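# The Long Reign of the White Table

Sometime in the last decade, everybody who had a room to fill went out and bought a white table. Dentists bought them. Accountants bought them. My sister-in-law, who has three children and a dog that eats pens, bought one and has been apologizing to it ever since.

I held out for years. I had a brown desk from my parents' garage, with a drawer that opened if you lifted the whole desk, and I was loyal to it. Then in February I took a share of a workroom on the second floor of the Juhász building, an old button warehouse with an elevator I don't discuss. The share came with a white table. It was called the Milell, it had cost the previous tenant $271, and he left it behind with a note that said "wipes clean." I have been thinking about that note for some time.

A Milell does wipe clean. It also wipes gray, wipes streaky, and under certain afternoon light wipes into a kind of map showing every direction your arm went. What you learn in the first week is that a white surface keeps records. A brown desk will hide a coffee ring for a generation. A white one reports it by lunch.

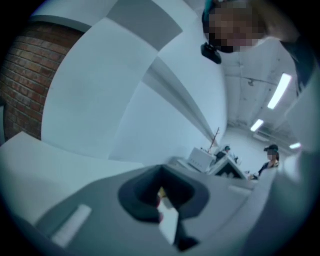

Rooms like ours are sold on their walls, and the tables come along as the supporting act. The agent who rents out the Juhász building has one speech, and it is about brick. He gives it slowly, with one palm flat on the mortar. What he skips is how little brick there is by the time the plasterers have finished. Here the reddish-brown rows run along for a while, doing their best to suggest industry, and then they meet a broad stretch of white wall and give up. I've come to like that spot. The brick says a century of honest labor, the plaster says we had some paint left, and the white table sits under the argument and agrees with the plaster.

There is a theory behind all this white, and I went looking for it. The Pramero catalog, which arrives whether or not you have ever bought anything from Pramero, devotes a full spread to "the calm plane." The calm plane costs $595 before the legs. The legs are a separate spread. As far as I can work out, the idea is that a person facing a blank surface will have clear thoughts, in the way that a person facing a treadmill will have strong knees.

My own experience is that a blank surface attracts objects. I have watched it happen. You clear the table at 6 p.m. and go home virtuous. By the next morning there is a pencil on it, and by 11 the pencil has company. A mug. A charger belonging to no known device. Half a stapler. On the old desk these things would have blended into the general brown and been left in peace. On white they look like evidence, and you find yourself walking around them.

Food is the worst of it. We have a kitchen down the hall, with a counter designed for the purpose, and still everyone carries lunch to the tables and sets it down on whatever lid it came with. The lid then stays. A clear plastic lid is the perfect white-table squatter: it's light, it's nearly invisible, and you can always tell yourself that somebody is still using it as a plate.

I went through a phase of fighting back with trays. Huvia, the housewares place two doors down from the building, sells a shallow tray for corralling small items, and I bought 8 of them. For a few days they were a triumph. Then the trays themselves needed somewhere to go, and I had a table full of trays, each holding one paper clip, like a tasting menu.

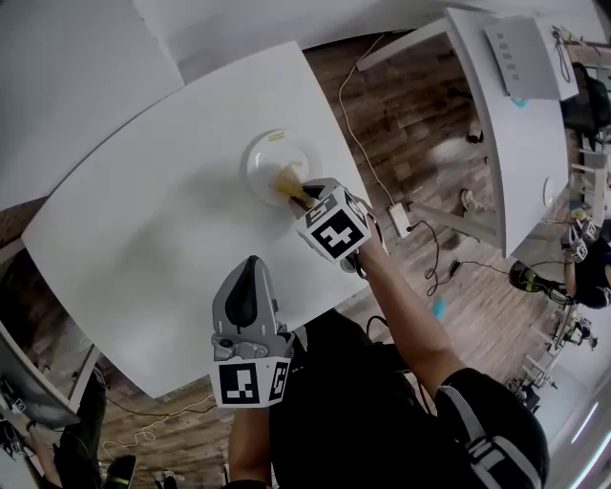 What do you clean a white tabletop with? Warm water and a drop of dish soap on a soft cloth, and then a second cloth, dry, straight after. The dry cloth is the part people skip, and skipping it is how you get the map.

For ink, a little rubbing alcohol on a cotton ball will usually do it, tried first on the underside where your mistakes can remain private. Stay away from the green scrubbing pads. They'll take off the mark and the shine together, and you'll have a dull patch that is more noticeable than the ink was, in exactly the shape of your impatience.

Then there is the floor, which the table will have opinions about. Ours has wood-grain planks in brown and gray, a sensible color for a floor, being more or less the color of what falls on it. Cables are another matter. A workroom table never stands next to an outlet. It stands where the light is good, and the power has to come out to meet it, so a white cable goes off across the planks to a little outlet box and a black one wanders away from the box again. We have talked about tape. We've talked about a rubber ramp of the sort they use at trade shows. We have mostly learned to lift our feet.

The chairs, too. Roll a black office chair up to a white table and after a season there's a smudged line where the armrests meet the edge. Melamine foam takes it off, lightly used. A strip of clear edge tape prevents it, and looks terrible. Lowering the armrests costs nothing, and took our floor of the building four months to think of.

I asked the agent once how much it would cost to strip the plaster from one wall and get the rest of the brick back. Some 3,000 dollars, he said, and then a sealer, and then you'd never stop sweeping. He patted the mortar while he said it. A small amount of it came off on his hand, and he looked around for somewhere to put it, and he brushed it onto my table.

It wiped clean. I was annoyed by how well it did.

The brown desk is back in my parents' garage now, under a tarp. I visited it recently to get the spare key out of the drawer. I had to lift the whole thing, and while I was down there I found a coffee ring on the top, right in the corner, large and dark and perfectly round. It had been there since college at the latest. I'd worked next to it all those years and we had never met.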